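Shabani Kombo
12/16/18

1/ OK so the couch saga is over and a bunch of you asked, so I'm doing a thread. Get a snack.

2/ For anyone new: we moved in the spring and the old futon did not survive the stairs. We've been sitting on camping chairs in the living room ever since. My mother visited ONCE and started texting me furniture links before she got to the airport.

3/ First stop was Griltlow, out by the highway. Everything gray. I like gray! But I sat on so many gray couches I couldn't remember which one had the nice arms, and the one I wrote down was $1,965 before delivery. Bye.

4/ Then I found a used leather sectional online. Listed at 500, guy lived in Henell, which is 67 miles from me. I asked if he'd take less and he sent back a thumbs down. Fair enough.

5/ Paid the 500. He threw in a bottle of leather conditioner that was almost full, so I'm calling that a win.

6/ Moving it: my cousin Tang has a truck and a bad attitude about mornings. The sectional comes apart, thank goodness, but the piece with the armrest is the one that fought us. We took the front door off its hinges (I lost a hinge pin for a whole day, it was in my coat).

7/ Cleaning, for the people who asked. Vacuum first with the soft brush. Then a barely damp cloth, one section at a time, and dry it as you go. The button tufts are where the crumbs live - I went around every single one with an old makeup brush while watching a baking show.

8/ Conditioner: thin coat, let it sit 30 minutes, buff with a T-shirt you don't love. I did the seats one night and the backs and headrests the next.

9/ Was I scared of cream leather? YES. I drink coffee like it's a job. There's a new rule about mugs and the only person who has to follow it is me.

10/ Pillows. I bought a set of mustard ones at Cilach and took them right back, they looked like hot dog stand against the cream. Went with teal-blue instead and I'm really happy with it, the color pops so much against all that pale leather!
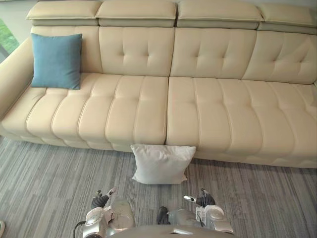 11/ Still looking for a rug. Leaning toward something dark with a low pile, so if you have one you love that can handle coffee, drop the link. And if anybody local wants camping chairs, come get them.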